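Search this site
Search
Enter keywords

Plinerwood Project: Gallery

Plinerwood is a study of how manipulation policies trained in one room perform when the background changes. The work is carried out by the Plambridge robotics laboratory together with its partner group at Grillness. Each policy in the study was trained on 1000 demonstrations of four tabletop tasks, and each was then tested for 200 trials with furniture, plants and neighboring workstations left in view of the fixed cameras.

Policies trained against plain backdrops lost accuracy in the shared workspace. Policies trained on mixed views held most of theirs, including when people were at work behind the table. The largest remaining errors occurred in reaching tasks where the arm itself covered part of the target area. A second round of trials, using the Shezi controller, is planned for December.

The full set of 4000 recorded episodes is being prepared for release to partner laboratories. Requests for early access should be sent to the project office and should state the intended use.

The workspace
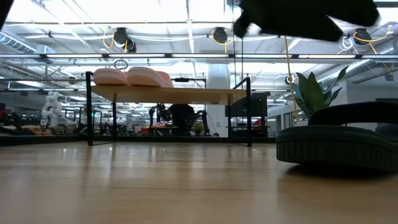
Shared workspace with pink foam blocks on the table and yellow cables hanging from ceiling reels.

Related items
Shezi controller: technical summary
Grillness partner group: annual report
Camera placement and occlusion: project note
Plinerwood data access policy

Page updated 17 Jul 2026
Contact the project office | Copyright Plambridge | Back to top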